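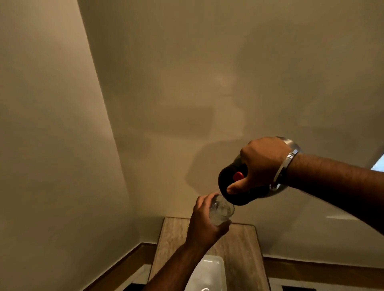

## Service des boissons au point d'eau du salon : rappel des usages

**Modération_Gordale**
Mesdames, Messieurs,
Le plan en pierre du salon est étroit et la vasque en occupe l'extrémité. Il est demandé de verser verre en main, incliné vers le goulot, les glaçons étant placés au préalable. Les bouteilles seront rebouchées après chaque service. Ces dispositions s'appliquent à compter de février.

**s.amrani**
Je prends acte. Je souhaiterais toutefois que l'on autorise le verre posé. Un gobelet court est stable, et l'on verse plus proprement avec une main libre.
Sherif Amrani, résidence Pledico

**lot_27**
Je ne partage pas cet avis. La pierre beige marque au moindre débordement. La remise en état de notre palier a été facturée 145 euros l'an dernier.

**s.amrani**
Ce montant concernait le palier et non le salon. Un simple plateau suffirait.

**M_Rotell**
Permettez-moi une question annexe : les glaçons doivent-ils remplir le verre ? Pour ma part, je me limite à 3. Au-delà, la boisson perd son goût.

**lot_27**
Un verre bien garni refroidit plus vite et se dilue moins. Je maintiens ma position sur ce point également.

**Modération_Gordale**
La quantité de glace est laissée à l'appréciation de chacun. La proposition de plateau sera examinée dimanche. Dans l'intervalle, la consigne initiale demeure applicable, et les restes de glace se vident dans la vasque.

**M_Rotell**
Bien reçu. Qui fournit le plateau ?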